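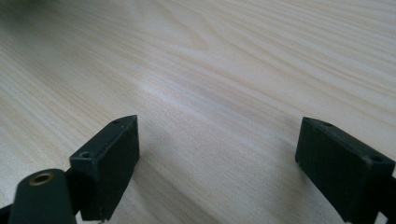
Search tables, benches, stools
Search

The Hivwood Pale Top Table
Reading time: 3 min
39 shares · 18 comments

We've been selling the Hivwood for nearly 3 years now, and it's still the table we end up leaning on whenever a customer comes in for a chat and stays for the afternoon. It's a plain table, to be fair. There's no carving, no coloured inlay and no clever drawer that jams in summer. What people fall for is the top, that creamy pale wood with the fine grain running across it on the diagonal, straight as combed hair in some places and then going all ripply in others, a bit like sand after the tide's gone out.

Every top is different, so please don't hold us to a particular ripple! Some have long parallel streaks from one end to the other, some have a little arc where the lines bend round, and a few have both. If you're fussy about it (plenty of us are), leave a note with your order and we'll do our best to pick one out for you from whatever is in the shed.

The finish is Barroso hardwax oil, two coats, rubbed back by hand between them. It has a soft sheen that picks up the light from a window — you'll notice a pale band across the middle on a bright morning, and it can wash out the grain until you move your chair over a bit. If you'd like it flatter, ask for the matte finish when you order. It costs the same, though it does show greasy fingerprints a little sooner, so families with toddlers might want to stay with the standard one.

The legs come from Tenonance, who make all our joinery, and they bolt on from underneath with the key in the bag. Two people can have it standing before the kettle's boiled. One person can manage as well, with a rug or an old doona on the floor and some patience.

Looking after it is easy enough. Wipe up spills when they happen, use a damp cloth and a drop of dish soap, and keep those green scourers well away from it. Hot pots need a trivet. The colour will warm up over the years, going from cream towards honey, so if you keep a runner or a fruit bowl in the one spot, shift it now and then or you'll get a lighter patch. A fresh coat of oil each December keeps ours in the showroom happy, and we sell the small tins if you don't fancy buying a big one.

Price: $2,672, with the matching Zendo bench sold separately
Made to order: allow 18 working days, a bit longer in the lead-up to Christmas
Delivery: to your door, or into the room of your choice if there are no more than 3 steps

Grain samples are free, and you're welcome to keep them. They make very good coasters.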